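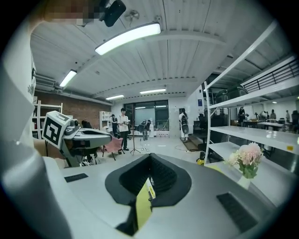

Threads > Workspaces > Womaris

Latest Replies Saved Profile

1/ A fair few of you have asked how the new place on Womaris is coming along, so I've made a cup of tea and I'm going to do this properly, over more posts than it probably needs. Settle in!

2/ The bit I keep boring my family with is the ceiling. White corrugated metal, long ribs running all the way along, with a big curved white beam across it. I was all for covering it up when we first got the keys back in November and I am so glad I was talked out of it.

3/ Then the brick. There's a red brick wall down one side and I love it more than is sensible. The quote to have it rendered and painted came in at $713, and I put that in a drawer and have not looked at it since. It's staying red.

4/ Storage is where most of our arguments have been. We've ended up with white open shelving in a few spots, against the brick and out in the middle of the floor too. I like that I can see what I own - though it does mean no more shoving things behind a cupboard door at 10 to five and going home.

5/ The tall unit came from Trillo, flat packed, and took 2 of us most of an afternoon. Trillo's instructions are all drawings, very small ones, and we had a side panel on back to front for a good hour before anyone spoke up. My neighbour had said to go with Urska and I did look, but their tall ones were all too deep for where I wanted it. 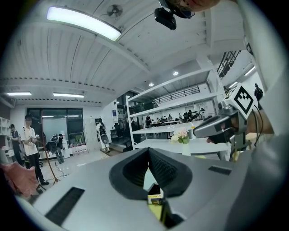
The tall shelves, flowers on the lower shelf, and the mezzanine railing behind.

6/ I know the usual thing is to put flowers up high where they get noticed. I tried it on paper and then went low, and I think pale pink and white with a bit of green looks lovely against all that white. Small vase as well, so it's easy to carry to the sink.

7/ Someone asked about the lights. They're a mix: long bright rectangular ones, a couple of round downlights further back, some narrow strips. I'd like a lamp or two by the brick for winter, when it's dark before anyone's gone home. Barbieri do a nice one with a fabric shade but I'm waiting for the sale.

8/ The little round fan up near the ceiling came with the place. I've grown quite fond of it and I won't hear a word about replacing it.

9/ Still on the list: hooks for coats, a proper home for the kettle, and something to go on the smaller shelf at the back. I'm thinking plants, the forgiving sort. If you've got a favourite that doesn't mind being ignored over the holidays, please tell me - I've already lost 2 ferns this year and I felt awful about both of them.

10/ Right, tea's gone cold. Will post again once the hooks are up.

Contact | Copyright | Back to top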